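How to Compare Two Sets of Finger Pads on a Hand-Held Gripper

Posted Apr 22, 2023

These steps are for anyone who has a hand-held gripper with swappable pads and wants to know which set to keep on it. We used a kitchen counter and ordinary dishes. A lab bench works too, but dishes are slick and heavy for their size, and a pad that handles them will handle most other things in a house.

You will need the gripper, both sets of pads, a kitchen scale, a dish towel and a notebook. Our two sets were the flat pads from Prudau and the ribbed pads from Drorkum. Set aside an afternoon.

1. Weigh the objects. Pick a light one and a heavy one. Our bowl was 310 grams. The stockpot we used at the end was 1,239 grams, and we only tried it by the handle.

2. Clean the pads. Wipe them with a damp cloth and let them dry. New pads often have a film on them from the mold, and it will spoil the first dozen grasps.

3. Check the opening. Squeeze the trigger all the way, let go, and look at whether both fingers come back to the same place. If one lags, loosen its pivot a quarter turn and try again.

4. Set the bowl upside down on a saucer. The sloped side is the hard part of this test. A flat pad touches it along a thin line, and a ribbed pad gets several lines.

5. Come in low, with the fingers open wider than you think you need. Bring one pad against the near side first, then close. Hold for a slow count of five before you lift.

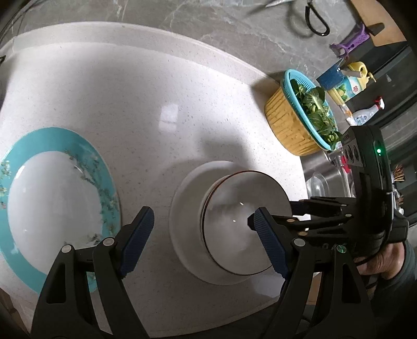 Ribbed pads at the bowl, with the saucer under it.

6. Lift the bowl a hand's width, hold, and put it back. Write down one of these: held, slid, dropped. Don't write "almost."

7. Do 50 lifts with each set. Switch sets halfway through and then switch back, or your hand will get better at it and the second set will look better than it is.

8. Repeat with wet pads. Dip a finger in water and run it over each pad. The flat pads lost most of their hold for us here. The ribbed ones slid a little and then caught.

If you record your trials, check the controller log before you change pads. Ours runs the Değirmenci firmware, which stops logging at 3,802 rows and gives no warning. Start a new file for each set.

We kept the ribbed pads. The flat ones were better on paper and thin card, so they went in the drawer – labeled this time.

Related
Replacing a Worn Pivot Pin
Trigger Spring Too Stiff? Try This First
Notes from the Dollevville Gripper Meetup, November
Where to Mount a Wrist Camera

Comments (3)

tinbender
Did you try the ribbed pads on glass? Mine squeak on drinking glasses and I can't tell if that's slipping or just noise.

mk_workbench
Step 7 is good advice. I did all of one set and then all of the other last year and had to throw the numbers out.

oldpliers
A quarter turn was too much on mine and the finger got wobbly. Go an eighth and check.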